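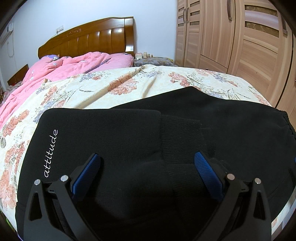 Open gripper, black knit, floral bed cover. Folding work in a bedroom.

Stop blaming the laundry

Every time a folding tool drops something, somebody writes "difficult garment" in the log and moves on. I'm tired of it. Black knit isn't difficult. People own black knit. Half my closet is black knit.

What happened with the Bammont grippers in March was a fault, plain and simple. A pivot pin worked its way loose, the left finger closed late, and the tool kept reporting a good grasp. Kept reporting it! For 600 grasps. The folding data from those went straight into the Javley training set and people built on it for 6 weeks before teh numbers looked odd enough to ask.

Clerkach's write-up runs 3 pages. Two of them are about fabric. Stretch, dark colors, shadows between the fingers. Fine, dark cloth is hard to see, I'll give them that. But a camera that can't see a crease didn't loosen a pin.

And it is a safety matter, whatever the write-up says. These things get used in homes, on beds, next to nightstands with bottles on them. A finger that closes late is a finger that closes when you've already reached in to straighten a sleeve. I had mine pinched. No blood, just a bruise, and no box on the form for it.

So. Check the pins before every session, by hand, with the power off. Takes 2 minutes. Put a pinch box on the form. Pull the bad grasps out of the set, all of them, even if it leaves a hole in the schedule.

Do, the outfit that services the grippers, already asks for the pin check in its own manual. Page one. It was skiped.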